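Home Repairs Shoes & Bags Wool & Knits Ask Us About

How to bring tired black leather boots back to life
By Sheyla Montoya
Posted in December

I love this job. Give me a wet afternoon, a pot of tea and a pair of boots that everyone else would have given up on, and I'm happy until supper. Black leather is the best place to learn, too, as it forgives small mistakes and you don't have to match a colour. If you can butter toast you can do this!

The method below is for smooth, finished leather. Please don't try it on suede or nubuck, and go gently with anything very old or already cracking – those want a softer hand and a different cream.

What you'll need

A soft horsehair brush, a smaller brush for the welt (an old toothbrush is grand), two or three cotton cloths cut from a worn-out T-shirt, leather cleaner, conditioner, black cream polish and a tin of black wax. I use the Akelero cleaner and the Otidell cream, mostly out of habit. Whatever your local cobbler keeps on the shelf will be fine. You'll also want a bowl with 200 ml of lukewarm water and plenty of newspaper.

Get the boots up where you can see them. I spent years hunched over with a boot between my knees, and my back was not grateful. A big clear table at waist height is lovely, and so is something to hold the boot while both your hands are busy.

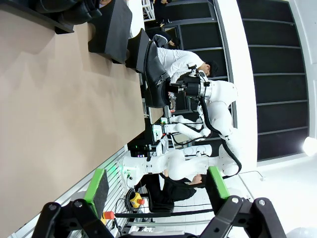 A black ankle boot on a stand at the table.

1. Take the laces out and open everything up

Undo zips and buckles all the way. Pull the tongue forward and let the boot gape. If the laces are grubby, drop them in a mug of warm soapy water now and they'll be ready when you are. Stuff the toes firmly with newspaper, or use shoe trees if you have them. You want the creases across the front stretched out a bit, so that cleaner and cream can get down into them.

2. Brush, then brush some more

Dry brushing comes before anything wet. Dust is gritty, and if you rub it in with a damp cloth you'll get fine scratches. Work from the ankle down to the toe with quick, light strokes, then run the small brush all along the seam where the upper meets the sole. You'll be amazed what lives in there.

3. Clean a little at a time

Dampen a cloth, wring it out hard, and pick up a small blob of cleaner. Go round in small circles and do one boot completely before you touch the other. Wipe away the suds with a fresh part of the cloth. White tide marks from road salt may need a second go – equal parts white vinegar and water, dabbed on and wiped straight off.

Now leave them alone overnight, away from the radiator. I know! I'm impatient too. But leather dried fast goes stiff, and then you've made yourself a much longer job. 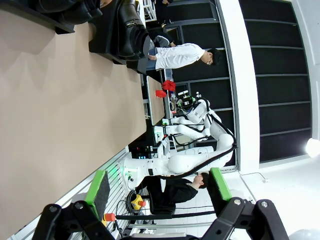
4. Feed the leather

Conditioner goes on with your fingers, if you don't mind the mess. The warmth of your hands helps it sink in, and you can feel the dry patches drinking it up (usually the flex point behind the toes, and the back of the heel). Use less than you think. Give it half an hour, then buff off anything still sitting on the surface.

5. Put the colour back

Black cream polish is where the magic happens. Thin coats, small circles, with extra attention to scuffed toes and the edges of the heel. Keep it well clear of pale stitching and contrast piping. Three thin coats with a brush between each will beat one thick one every time, and they won't come off on your trouser legs.

6. Finish with wax

A smear of wax on the toe and heel, left for ten minutes, then brushed hard. For a proper gleam, add a drop of water to the toe and polish with a cloth wrapped tight round two fingers.

A quick word on zips

Rub a plain candle stub along both sides of a stiff zip and run it up and down a few times. Wipe off the crumbs before you wear the boots with light socks.

Next time: re-heeling at home, and the rubber glue I keep banging on about.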